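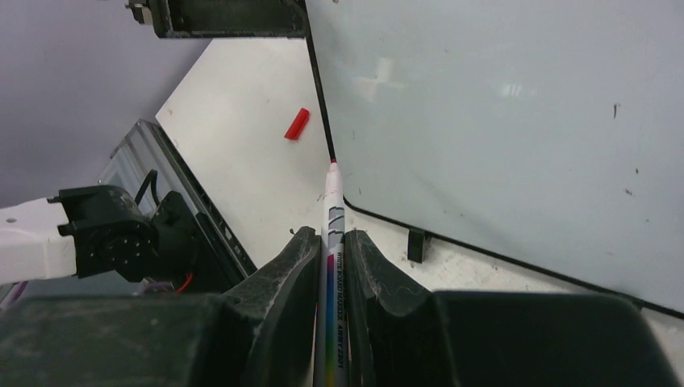 Clorklow, July

Dry-erase ink is a pigment, a solvent and a release agent. The pigment gives the colour, the solvent (usually an alcohol) carries it and then evaporates, and the release agent, an oily polymer or something close to it, stops the pigment from keying into the surface. Permanent ink has a binder resin where the release agent would be. Most of what people complain about with whiteboards follows from that one difference.

I have been sorting out the boards in our building, and these are my notes on ghosting.

Ghosting is the faint trace left after wiping. There are two kinds and they need different treatment. The first is residue: the wiper has smeared release agent and loose pigment into a thin film, which looks grey in side light. The second is absorption, where the surface coating has worn or was porous from the start and pigment sits in it. Residue comes off with isopropyl alcohol on a clean cloth. Absorbed pigment lightens a little and then stops.

To tell them apart, clean a patch the size of your palm with alcohol, let it dry, and look along the board towards a window. If the patch is clearly brighter than its surroundings, you have residue and can do the rest of the board. If it looks the same, stop there. More rubbing only takes off more coating.

The old board in the Onyeka room is melamine. I drew a short line on it, left it for 100 hours and wiped it dry. The line stayed readable. Going over it with fresh ink and wiping at once took up to half of it away, judged by eye. The solvent in the new ink softens the old layer, and the release agent lets both lift together. Alcohol did about as well with less mess.

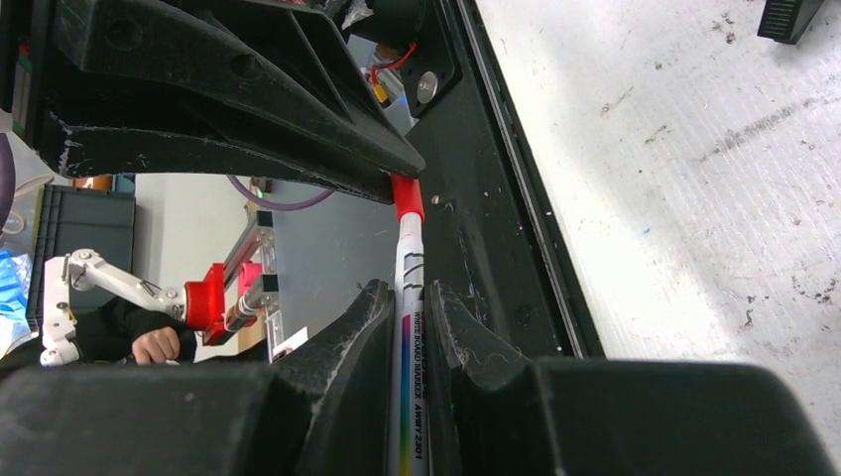
Posted by Femi Ogunleye

Red is the colour I get most questions about. In my tests red left the most visible mark on melamine, with black a close second. I don't think red ink bonds any harder. Pink on white is easy to notice, whereas a weak black ghost passes for dirt. On the enamelled steel board downstairs none of the colours left anything after a day.

Storage matters more than I expected. A marker kept tip up for long enough starves the nib and writes pale. Tip down, the pigment settles towards the nib and the first few strokes are heavy. Flat is best. The same applies to spares in a drawer.

Rakiya Tamuno asked whether the board wipes from Wulow are worth buying. They clean residue as well as the alcohol does, but they leave a slight slip on the surface and the next line beads until it has been wiped over once with water. I have gone back to the cloth.

The melamine board will be replaced. The quote from Hirkar is 484 for enamelled steel, fitting included, and I am waiting to hear whether they can reuse the existing holes.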